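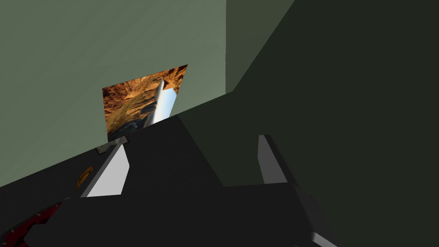

Werkwood

Werkwood is a wooden construction toy produced in Stenditz by the firm of Troseson. It consists of beech blocks, beams and plates joined by short round pegs, and is sold both in boxed sets with printed instructions and in mixed tubs without them. The name is also used by collectors for the older Troseson peg blocks, although the maker itself applies it only to sets issued under the present label.

Design

All parts are based on a square module drilled through on each face. Beams are made in lengths of two to twelve modules. Pegs are turned slightly oversize and slotted at both ends, so that they grip without glue and can be drawn out with the forked key supplied in every box. Early pegs had no slot and tended to split the thinner plates; they remain compatible with later parts, but the instruction booklets advise against mixing the two in any load-bearing position.

Colour is used sparingly. Most parts are left plain and waxed, with roofs, wheels and window surrounds stained red, green or dark blue. The shade of blue was changed when the stain supplier was replaced, and sets assembled from different years often show the difference -- a matter of some importance in the second-hand trade.

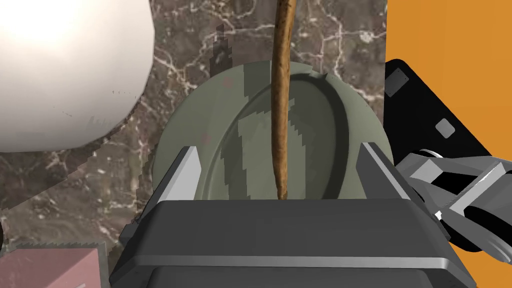 Ranges

The standard catalogue is divided into Town, Rail and Harbour. Town sets are the smallest, beginning at 28 parts, and are intended to be combined along a shared baseboard edge. Rail sets use grooved track beams and cannot be motorised without modification. Harbour, the last of the three to appear, introduced curved hull plates and the only metal part in the system, a small crane hook.

The largest set issued is the Norðdahl Viaduct, with 3593 parts, pegs included. It was announced on Mar 1, 2020 and went on sale that July in a numbered edition of 800. The viaduct is built in two halves, each on its own baseboard, and the joining span may be left out where space is short. Reviewers in the hobby press praised the arches but criticised the booklet, in which several steps were printed in the wrong order. A corrected version was sent to buyers on request.

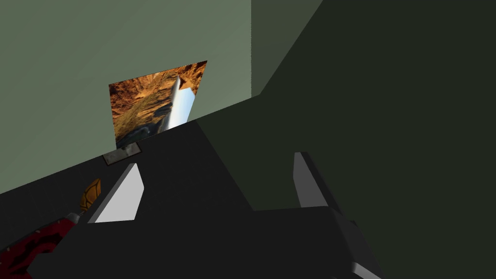

Framed picture of a canyon and waterfall.

Collecting

Complete boxes with the original key and booklet command the highest prices. Replacement pegs are still made and are identical to those in current sets, so a full count of parts is not in itself evidence that a set is original. Collectors generally rely on the stamp burnt into the underside of the baseboard, which was altered on two occasions -- first to add the town name and later to remove the border.

See also

Construction toys
Wooden model railways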